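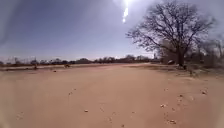
Driltholm 试跑点:细沙地,零星小石子,右边一棵没有叶子的大树。

沙地小车工坊笔记:里程计标定的几个土办法

更新:16/06/2026

我们在 Turholm 工坊折腾轮式小车快两年了,最近终于把沙地上的视觉里程计跑顺了,高兴得想马上写下来!做法很简单:轮速只在硬地上信,进了沙地就降权重,主要看相机跟踪到的地面纹理。下面几条都是在自家车上试过的,手边有小车的朋友可以照着玩。

轮子先量后跑
拿软尺绕轮胎一圈,记在胶带上贴到车架里侧。胎压变了要重新量。Austra 用的是裁缝软尺,比钢卷尺贴合得多。

路线拉绳子
40 米的棉绳,两头拴帐篷钉,沿绳子来回跑。沙地上画线很快就糊,绳子收起来绕在旧线轴上,下次接着用。绳子别选尼龙的,会伸长。

平整的沙子最难
沙面细而平,只有浅浅的波纹,特征点少得可怜,几颗小石子反而成了宝贝。跑之前别去捡!远处那条树线可以拿来校航向,估距离就别指望它了,离得太远,视差几乎没有。

太阳进了镜头怎么办
天空上方一道强光,连树梢都会被冲淡。我们把曝光测光区限制在画面下半部分,只看地面。另外剪一条黑色绒布,用双面胶粘在镜头上沿当遮光檐,边缘用打火机轻轻燎一下防脱线,效果好得出乎意料。光秃秃的枝条逆光时很黑,对比强,特征检测器爱往那里扎堆,记得给每个网格设上限,我们设的是每格 200 个点以内。

数据怎么记
全部 718 段记录按地面类型分文件夹,其中 158 段是纯沙地。文件名里写上胎压和光照方向,后面查问题省很多事。Wouter 原来只写序号,结果有一整个下午都在翻笔记本。

结果
同一条绳子来回跑,加了降权之后,终点误差明显小了,原地打滑那几段改善最大。拐弯还是会飘,Griet 正在改陀螺仪的零偏估计,打算七月再跑一轮。

收工清洁
轴承缝里的沙子用软毛刷扫,再用皮老虎吹,千万别先上油,油一沾沙就成了研磨膏。镜头先吹后擦。电机盖的接缝出发前贴一圈美纹纸,回来一撕,里面干干净净,太爽了!

Drukedell 的遮光檐纸样放在工具柜第二层,要用的自己描一份,原件请放回去。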